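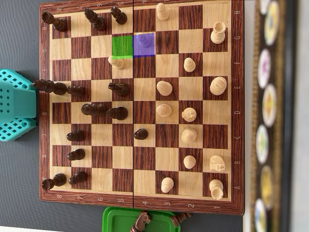
Buying and planning a chess table: questions we receive

Cekora supplies tabletop robot stations to schools, libraries and clubs. The answers were last checked on Jan 30, 2018.

What is included in the price of the basic station?
The arm, its controller, the overhead camera with stand, the grey table top and one year of support by e-mail. The chess set is not included. Many customers already have a set which they like, and we prefer to calibrate the station on that one.

Can we use our own wooden set?
Usually yes. A folding board is fine if it lies flat when open. Please send us the size of one square and the height of the king before you order. Very tall pieces need slower movements, and you should know this before you plan your timetable.

How much table space must we reserve?
More than the board itself. Captured pieces need a place beside it, and any other trays you use must also be within reach of the arm. The table should be 1000 mm wide. Customers who measured only the board have had to buy a second table.

What costs come after the first year?
Plan for three things: finger pads, support and one calibration visit. A set of pads costs 157 euros. The support contract is 400 euros per year and you may cancel it every June. The visit is priced by distance, so please ask for an offer.

Is the Zaltine gripper worth the extra money?
For chess only, we don't think so. The standard gripper is enough for pawns and rooks of normal size. If you want to handle flat discs with the same station, then the Zaltine is the better choice, and it is cheaper to order it at the beginning than to change later.

Can we rent before we buy?
Yes, for 3 months. If you buy afterwards, we take the whole rent off the price. Our rental stations are at the Drerdale office and at our partner Ospina.

How long is the delivery?
It depends on the arm. Please do not fix an opening date before you have our written confirmation.

Who can help us with the budget paper?
Write to Heriberto Muñoz in the sales office. He can send you an offer with hardware and yearly costs on separate pages, as many schools must pay these from different accounts.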